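Visits > Early Learning > Open days

2 Nov 2018 | by Merja Vainio
2 min read

We took our little one along to the Cudilcombe playgroup open day, and what a lovely, noisy morning it was! Hanne Lahtinen showed us through the toddler room, where the children were sorting wooden farm animals by colour (my daughter put every single cow in her pocket, bless her).
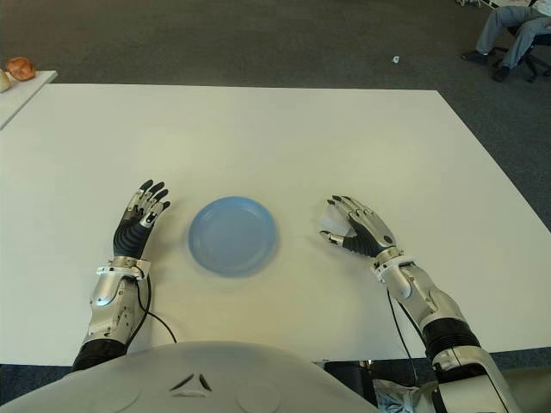
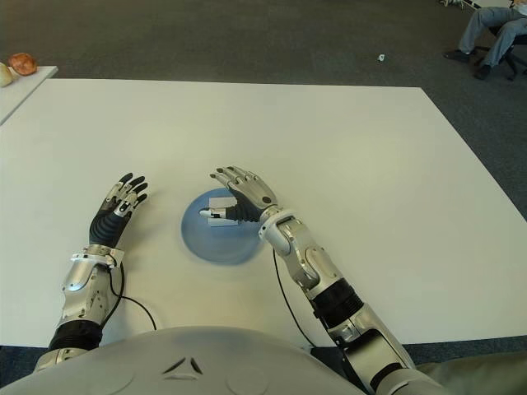 Hanne keeps each basket to four animals and swaps two of them every fortnight, so there's always a favourite left to come back to. We've started doing the same at home, with ducks. Enrolments for the new room open in April.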